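Chapter 7
Why Games Let You Lose

A mobile game that cannot be lost is a screen saver with ads. Designers know this, and still spend months arguing over how often a player should fail.

Take Ginura, a block-sliding game by Tharushi Kodikara and Dénes Sárközi. Its first build had 109 levels and killed off most testers by the fourth, where a single wrong slide sent them back to the title screen and its cheerful music. Kodikara called the level "fair." Sárközi had built it and could not finish it.

They added an undo button in May. Testers then reached level 81, complaining all the way, and asked for more.

This chapter looks at what the button changed, starting with the cost of a mistake.

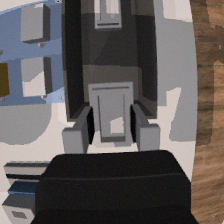

7.1 The Price of a Wrong Move

Every move in a puzzle costs something, even if only a little pride.

Shares: 4 | Comments: 0
Back to top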